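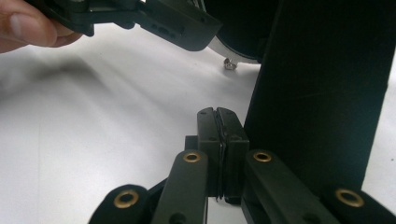
Gunix Prestations — module de gestion des aides exceptionnelles au revenu

Référence : GX-PR
Éditeur : Cistau
Public : administrations, caisses sociales, services communaux

Présentation
Gunix Prestations prend en charge l'instruction des aides temporaires versées aux salariés et indépendants dont l'activité est interrompue par une décision publique (fermeture administrative, confinement, sinistre reconnu). Le module couvre le dépôt de la demande, le contrôle des pièces, le calcul du montant et l'ordre de paiement. Il s'installe sur le socle Gunix existant ou en serveur autonome.

Fonctions
Formulaire de demande en ligne et saisie au guichet.
Fusion de deux régimes d'aide en un dossier unique, avec conservation de l'historique de chacun.
Règles de calcul paramétrables par date d'effet. Une modification de barème n'altère pas les dossiers déjà liquidés.
Détection des doublons sur numéro national, compte bancaire et adresse.
Édition des décisions motivées, en français et en néerlandais.
Journal des accès non modifiable, exportable en CSV.

Caractéristiques
Postes de gestion inclus : 5
Profils d'accès : gestionnaire, vérificateur, ordonnateur, auditeur, administrateur
Validation des paiements : 2 signatures
Taille maximale par pièce jointe : 100 Mo
Formats acceptés : PDF, JPEG, PNG
Hébergement : sur site ou chez Berska

Mise en service
La reprise des données se fait à partir d'un fichier plat dont la structure est fournie avec la licence. Les dossiers incomplets sont importés avec le statut « à vérifier » — ils ne peuvent pas être mis en paiement avant contrôle manuel. Le paramétrage des barèmes reste à la charge du client, sauf option.

Maintenance
Les mises à jour réglementaires sont comprises dans le contrat annuel. Les interventions serveur ont lieu le dimanche. Pendant l'intervention, le dépôt en ligne reste ouvert et les demandes sont placées en file d'attente.

Options
GX-PR-R : gestion des indus et plans de remboursement
GX-PR-S : tableaux statistiques par commune et par secteur
GX-PR-P : paramétrage initial des barèmes par Cistau

Contact technique : Wouter Cuypers
Devis et marchés publics : Luuk Martens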